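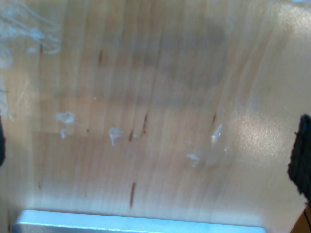
Obinna Idahosa fragt in seiner Rückmeldung zum letzten Bericht, warum der Arm nach dem Schutzhalt noch weitergelaufen ist und ob man unter diesen Umständen mit den Versuchen fortfahren darf. Die zweite Frage beantworten wir mit Nein, jedenfalls nicht mit der alten Geschwindigkeit. Zur ersten Frage können wir jetzt mehr berichten als im September.

Der Fehler ist im Teilvorhaben Dalano beim Zyklus 336 aufgetreten. Geplant waren 1000 Zyklen. Die Steuerung hat den Schutzhalt gemeldet, der linke Arm hat aber den letzten Fahrbefehl noch zu Ende geführt. Der Weg nach der Meldung betrug 70 Millimeter. Verletzt wurde niemand, und die Versuche wurden am selben Tag um 15 Uhr unterbrochen.
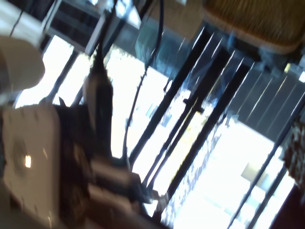 Die Auswertung der Protokolle hat bei uns mehr Zeit gebraucht als vorgesehen. Zuerst haben wir die Bremse im Verdacht gehabt, und die Firma Kopecký hat sie geprüft, ohne einen Mangel zu finden. Danach haben wir eine Verzögerung im Befehlspuffer gefunden: Bei hoher Last nimmt er einen Befehl noch an, obwohl der Halt schon gesetzt ist. Ein zweiter Punkt betrifft die Kameras. Gegen die großen Fenster ist das Bild fast weiß, und ein dünnes schwarzes Kabel, das von oben bis in die Nähe des Handgelenks läuft, wird von der Auswertung schlecht erkannt. Wir möchten deshalb die Belichtung neu einstellen und die Kabelführung im Arbeitsraum ändern. 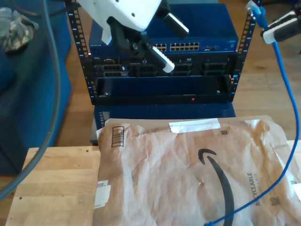 Zwischenbericht Nr. 146 / Seite 2

Für die Aufgabe „Netzwerkkabel am Switch stecken“ gilt bis auf Weiteres die reduzierte Geschwindigkeit. Personen betreten den Bereich nur bei abgeschaltetem Antrieb. Die neue Version der Puffersoftware liegt vor, sie ist am Standort Hinitz bis jetzt nur ohne Last getestet.

Wir bitten Stavilora um Zustimmung, dass die restlichen Zyklen in die nächste Projektphase verschoben werden. Zusätzliche Mittel werden für die Prüfung der Bremse nicht beantragt. Offen ist noch, ob der rechte Arm denselben Fehler zeigen kann. Die Messung dazu beginnt am Donnerstag, und das Ergebnis schicken wir Ihnen getrennt zu.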